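Carrying Supper: Trays, Plates and the Long Walk from the Kitchen

Flaltmont Household Notes, August

My kitchen and my table are separated by a hallway, a step down, and a rug that has been trying to kill me since I moved in. The builder, may he eat standing up forever, put the stove at one end of the house and the only good window at the other. So I carry supper on a tray, and after enough years of it I have opinions.

Most of these tips are about trays. A few wander off to butcher block, because the tray has to land somewhere.

Picking a tray

Buy the tray after you buy the plates, or at least take a plate to the store with you. I went without one and came home with a handsome tray from Skillitz that my dinner plates overhung by the width of a thumb. It now lives under the boots.

What you want is a tray with a raised rim and a flat floor big enough for the plate to sit all the way down. A plate perched on the rim will stay put until you reach the step.

Rounded corners are easier to wipe than square ones. Square corners collect crumbs, then the crumbs collect syrup, and after that you own a fossil bed. If you already have a square one, an old toothbrush gets in there.

Plastic is fine. I held out for wood for a long time on the grounds of good taste, and then I left the good taste in a sink full of water overnight and it came out shaped like a saddle.

Loading it

Plate first, always. It's the biggest thing and it decides where everything else goes. Set it down flat and then give it a small shove with one finger. If it skates, lay a damp dishcloth underneath, folded once. A paper napkin will do in a pinch, though it tends to ride along on the bottom of the plate and turn up in the dishwasher.

The cup goes in a corner, on the side of your stronger hand. Fill it two-thirds and bring the pitcher to the table if you're thirsty. I know two trips is an insult. A full cup is three trips, and the third one is with a mop.

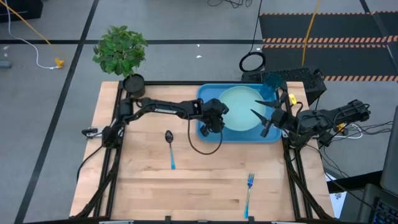 Should the fork and spoon ride on the tray or go straight on the table?

Straight on the table, if you can manage it. Loose silverware slides on a smooth tray and usually ends up under the plate, where you have to fish for it with hot soup overhead. Lay out the fork and spoon before you bring the food and leave a space behind them for the tray to land.

If you can't make the extra trip, roll everything in a cloth napkin and tuck the roll along one side of the plate. It works as a bumper, too.

When a round plate fills most of the tray, there's only so much corner to go around. The cup gets one. Salt can have another. The small dish of pickles you thought would be nice can wait in the refrigerator and think about what it has done.

Walking with it

Hold it at the short ends with your elbows in. Look at where you're going and not at the cup. Staring at a drink makes your hands fuss with it, and fussing is how drinks get out.

Before you leave the kitchen, look at the place where you plan to set the tray down. Is there mail on it? There's mail on it. Clear that first. I've stood in my own dining room holding dinner like a waiter in a bad play, trying to move a seed catalog with my elbow.

Setting down: near edge or far edge first, it doesn't matter much, so long as you lower the second edge slowly. Dropping the last half inch is what sends the soup over.

The tabletop

A butcher-block top looks wonderful and remembers everything. Mine has a pale ring from a casserole dish that I can date to the exact argument we were having at the time.

Wipe up water when you see it. Glue lines between the strips are where trouble likes to start, and a puddle left overnight will find one. For the everyday wipe-down I use a cloth wrung out hard, with a drop of dish soap, going along the strips, then a dry cloth behind it.

If yours has an oil finish, put on a thin coat of food-safe mineral oil when the wood starts looking thirsty. Leave it overnight and buff off the extra in the morning. Don't skip the buffing unless you enjoy a sticky newspaper. A varnished top doesn't want oil at all; it will just sit there on the surface, being greasy at you.

Crumbs under a tray scratch. Run your palm over the underside before you set it down, especially if it spends its days leaning against the toaster.

Colored plastic, and keeping it decent

Tomato sauce stains pale plastic, and it doesn't wait for permission. Rinse with cool water first, then wash in warm soapy water. For the orange shadow that's left behind, a paste of baking soda and water, an hour's patience and a soft sponge will take off most of it. The rest fades on a sunny windowsill over a few days.

Scouring pads will get the stain off and the shine with it, and the scratches will hold the next stain even better. I've got a plate that proves this. It used to be plain.

Check the bottom of plastic cups before they go in the dishwasher. If there's no mark saying they can take it, put them on the top rack or wash them by hand. Clear cups go cloudy in hard water; a soak in equal parts white vinegar and warm water helps if the cloudiness is mineral. If it's wear, you now own a frosted cup.

Utensils with colored handles do best out of the soaking jar. Water creeps in where the handle meets the metal, and a fork that wobbles at the joint isn't worth saving. Wash, dry, drawer.

Storing trays

Stand them on edge, like records. A stack lying flat guarantees that the one you want is at the bottom, under the roasting pan. The slot beside the refrigerator is good if it's wide enough. Mine is, barely, and it's also where the yardstick and one very flat cookie sheet live.

A letter sorter from the Priedītis secondhand shelf, set inside a low cabinet, holds four trays upright and cost less than lunch. Screw it down or it will walk forward every time you pull one out.

Next month: dish drainers, and why mine drains onto the floor.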